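4.2 Teaching a task by hand

Now the fun part! You'll guide the arm through a kitchen task yourself, and Semar will learn from every run.

1. Set out the play kitchen pieces anywhere the gripper can reach. Mix up the layout between runs; variety helps a lot.
2. Press Guide on the pendant and wait for the tone.
3. Hold the arm near the wrist and move it slowly to the first object.
4. Close the gripper, lift, carry, and set down. Small wobbles are fine, so keep going.
5. Press Save, or Discard if you dropped something.

CAUTION: Keep your free hand away from the gripper fingers. Know where your emergency stop is before you press Guide.

NOTE: Record 40 good runs before you start training. Want to steer from across the room? Pair the remote in section 3 and skip step 3.
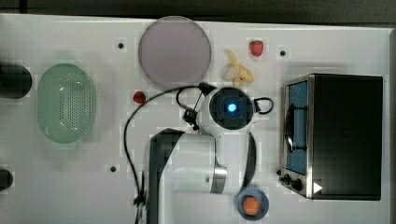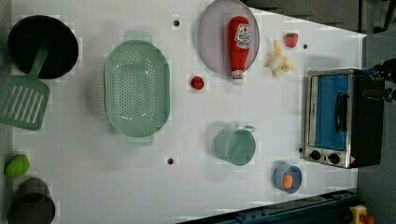
Figures 7 and 8. Tabletop with toaster oven, colander, plate, and toy banana, seen from overhead.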